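The Upgrade

Last updated in August
137 shares | 8 comments

My husband left me the house, the lawn mower and the computer. The mower starts. The house stands up. The computer, which we called Fakir because it could lie down for weeks without eating, had begun to take eleven minutes to open a letter.

The man at Conia Repairs wanted 50 dollars to look at it and would not say what he charged to look away. So I went home, laid Fakir on its side and took the cover off with a butter knife, which turned out to be unnecessary. There was a latch.

I had expected something like a watch. It was more like the junk drawer, if the junk drawer had been to college. Yellow, red and black wires ran off together like cousins at a wedding. A coin battery sat in the middle of everything, the same kind I put in the bathroom scale, and I thought less of them both.

The booklet from Nanwood, who sold me the new memory, said to press firmly until I heard a click. I pressed politely. I pressed as I would press an elevator button in a nice hotel. Then I thought of the letter to the water company, still opening since lunch, and leaned on it with my whole forearm.

It clicked. So did my elbow.

I put the cover back and pushed the button. The fan cleared its throat. The letter opened before I had found my glasses, and I saw I had spelled Flitetti Avenue three different ways, all of them in bold.

There was one screw left on the table. I put it in the junk drawer, where it would be among friends, and began again: Dear Sirs, regarding your bill for 1138 dollars.
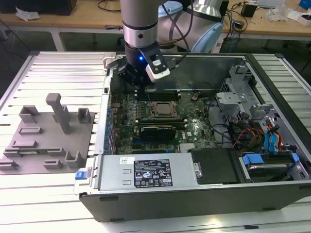 They wrote back the same evening. They were looking into it, they said, and their computers were running slow.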